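Nakajima everyday tableware set: two months in

I bought this set in July, after the last of our mismatched bowls gave up (dropped by me, in the dark, on a stone floor, my own fault entirely). I'd been eyeing up the fancy handmade stuff in the window at Karnidetti for ages, but I've got two teenagers and a very small kitchen, so sensible won. The Nakajima set is white bowls, oval plates and light blue chopsticks, and that's pretty much your lot. I've used it nearly every day and I've got opinions!

First off, the bowls. They're a proper depth, so you can get a whole portion of noodles in with the broth and still carry it to the sofa without scalding yourself. My old ones were wide and shallow and everything went cold in five minutes. These keep their heat well, though the outside does get hot, so do hold them by the foot. They also nest really neatly, and I can get the lot on one shelf next to the mugs, which has never happened before in this house.

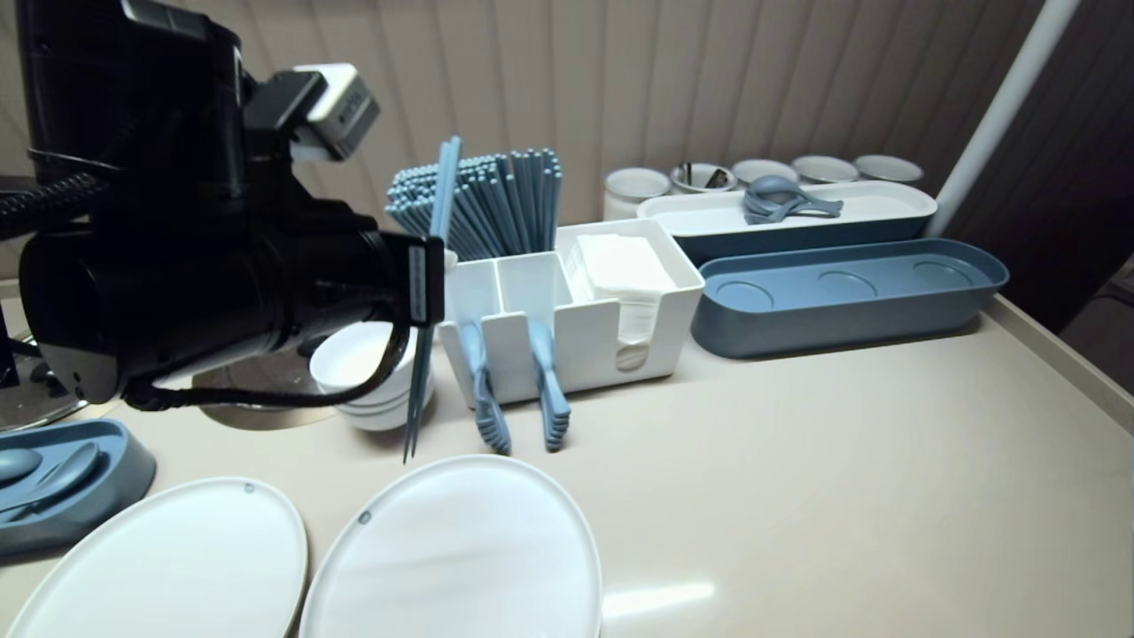
The glaze has been fine in the dishwasher so far. I did worry about turmeric because my lot live on dal in the cold weather, but it came off with a bit of bicarb and a sponge. Metal spoons leave little grey marks on the inside if you're a scraper (my eldest is a scraper). Most of those rub away too, but there are a couple that look like they've moved in for good.

Now the chopsticks. I was all set to dislike them, as I'd only ever got on with plain wooden ones and I thought the colour was a bit much. I've come round. They're quite light and the tips are nice and thin, so picking the bones out of a bit of mackerel is easy enough. Where they fall down is anything slippery. Udon is a battle. My friend Angharad Samuel came round for supper and ended up asking for a fork, and she's been using chopsticks since she was 8! If you cook a lot of thick noodles I'd buy a second pair with some grip on them and keep these for rice and fish.

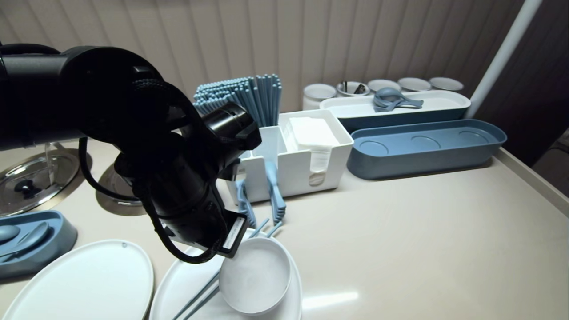
I wasn't sure about the oval plates either. I couldn't see the point of them when a round one would do, but they've turned into my favourite bit. You can put a bowl at one end and a couple of dumplings or some pickles at the other, and it's a whole supper in one trip. They're a pain in the dishwasher, mind. Mine only go in sideways along the bottom and then they block the spray arm if I'm not careful.

A word on delivery. Mine came from Skultgate, and one bowl arrived with a chip in the rim. I emailed a photo and got a reply from a very polite man called Yasuo Hayashi, who sent a new one out without any fuss. It took 14 days to turn up, so a bit slow, but I didn't have to post the old one back and it's now got a succulent in it.

Would I buy it again? Yes, for the bowls and plates. I'd like it better if you could leave the chopsticks out and pay a bit less, but the shop says they only sell it as a set. I'm still after some little sauce dishes to match, so if anyone has spotted any, shout in the comments.

582 shares | 14 comments

Contact | © September 2018 | Back to top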